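Beobachtungsbuch Bolow
Dezember, Birutė Paju
Lesezeit: 4 Minuten

Noch einmal zum Flatfield, weil Maarja mich gestern Abend am Telefon gefragt hat, warum die Lichtkurve vom letzten Lauf in der zweiten Hälfte so schön gleichmäßig nach unten kippt, und ich darauf keine gute Antwort hatte. Ich habe erst »Luftmasse« gesagt, wie man das eben sagt, und mich danach ein bisschen geschämt, denn die Luftmasse hatte ich ja schon herausgerechnet. Also heute ab 15 Uhr alles von vorn, mit Tee und ohne Eile.

Für Maarja, und für mich selbst in einem halben Jahr: Es geht um die Serie von unserem kurzperiodischen Bedeckungsveränderlichen, 1119 Aufnahmen am Stück, V-Filter, Belichtungszeit 20 Sekunden. Die Bilder sind gut. Fokus ordentlich, Sterne rund, nur gegen Ende ein paar mit dünnen Schleierwolken, die habe ich nicht weggeworfen, sondern markiert. Der Vergleichsstern steht nahe der Bildmitte, der Veränderliche ziemlich weit links unten, und genau da liegt, glaube ich, der Hund begraben.

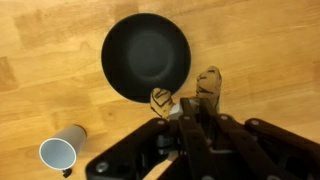
Schwarze Schale auf dem Holztisch

Was ich nämlich zuerst gemacht habe: die Position beider Sterne auf dem Chip über die Zeit aufgetragen. Das hätte ich schon vor Wochen tun sollen. Man sieht eine langsame, sehr brave Drift in Deklination, fast eine Gerade, und dann nach dem Meridiandurchgang natürlich den großen Sprung, weil die Montierung umgeschlagen hat und das ganze Feld auf dem Kopf steht. Vor dem Umschlagen liegt der Veränderliche also links unten, danach rechts oben. Wenn das Flat überall stimmt, ist das völlig egal. Wenn es in einer Ecke nicht stimmt, bekommt man einen Versatz, und mit der Drift obendrauf bekommt man eine Schräge. Und eine Schräge haben wir!

Die Probe darauf war einfach, wenn auch mühsam. Ich habe in Hirnitero einen zweiten Satz Aperturen angelegt und statt des Veränderlichen lauter konstante Sterne vermessen, schön über das Feld verteilt, dazu wieder derselbe Vergleichsstern in der Mitte. Die Sterne in Chipmitte bleiben flach, wie es sich gehört. Die am Rand laufen weg, und zwar je nach Ecke verschieden, und nach dem Umschlagen tauschen sie brav die Rollen. Ich habe mir das dreimal angesehen, weil ich es so selten erlebe, dass eine Vermutung beim ersten Versuch passt.

Bleibt die Frage, warum das Flat nicht stimmt. Die Dämmerungsflats vom Oktober waren in Ordnung, da bin ich mir sicher, die liegen noch auf der Platte und ich habe sie heute zum Vergleich durch die neuen geteilt. Im Quotienten sieht man einen breiten, sanften Verlauf von einer Ecke zur anderen und dazu zwei Staubringe, die gewandert sind. Staubringe wandern, wenn jemand am Filterrad war. Das war ich, im November, als ich das Rad von Stankevičius ausgebaut und die Feder nachgestellt habe. Steht auch hier im Buch, nur eben in so kleiner Schrift, dass ich es selbst überlesen habe. Der Verlauf dagegen kommt eher von der Leuchtfolie. Ich hatte für die neuen Flats zum ersten Mal die Folie genommen und nicht den Himmel, weil es drei Abende hintereinander bewölkt war, und die Folie leuchtet am Kabelanschluss heller. Mit bloßem Auge merkt man davon nichts, auf dem Chip schon.

Maarja meinte am Telefon, man könne die Folie doch einfach um 180 Grad drehen, eine Hälfte der Flats so und die andere so, und dann mitteln. Das ist klug und hebt den linearen Anteil tatsächlich auf. Den Rest hebt es nicht auf, aber vielleicht ist der Rest klein genug. Ich habe es um 17 Uhr gleich ausprobiert, solange das Rohr noch zugedeckt und der Deckel ohnehin ab war – nein, umgekehrt, Deckel ab, Folie drauf, man merkt, ich schreibe das beim Abendbrot.
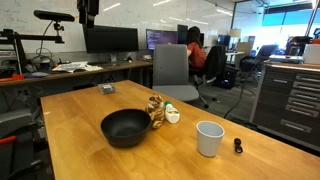
Ergebnis mit gedrehter Folie: Der Verlauf gegen die Oktoberflats ist deutlich schwächer, die Randsterne laufen nur noch halb so weit weg, und die Schräge in der Lichtkurve ist fast verschwunden. Ganz weg ist sie nicht. Ich habe der Versuchung widerstanden, den Rest mit einem Polynom glattzuziehen. Das kann man machen, wenn man nur den Zeitpunkt des Minimums braucht, und für den Zeitpunkt wäre es wohl auch unschädlich, aber Maarja will ja die Tiefe des Nebenminimums haben, und die hätte ich mir damit hübsch zurechtgebogen.

Noch etwas, das nur am Rande dazugehört. Die Serie soll mit in die Grullden-Kampagne, und dort werden die Lichtkurven im Paket mit den Kalibrierbildern abgegeben. Bitte also nicht die alten Folienflats mitschicken, die liegen im selben Ordner und heißen fast gleich. Ich habe sie nicht gelöscht, nur ein »alt« davorgesetzt. Die Darks sind unverändert, 100 Stück, Mittel aus allen, die Temperatur stand die ganze Zeit fest.

Offen:
– Himmelsflats nachholen, sobald es aufklart, am besten morgens, abends bin ich meistens zu spät dran
– Drift in Deklination: Polausrichtung prüfen, vermutlich hat sich die Säule mit dem Frost etwas gesetzt
– den Lauf mit den neuen Flats komplett neu reduzieren, auch die markierten Wolkenbilder
– Maarja die sieben Randsterne als Liste schicken, sie möchte die Farbindizes nachsehen, falls doch noch Extinktion zweiter Ordnung drinsteckt

Zum letzten Punkt hat sie übrigens recht, das hatte ich einfach beiseitegeschoben. Der Vergleichsstern ist ein gutes Stück röter als der Veränderliche, und tief im Westen macht das etwas aus, auch im V. Ich rechne das morgen.

Nachtrag 22 Uhr: Himmel zu. Kuppel bleibt zu, Heizband ist aus, Strom am Filterrad gezogen.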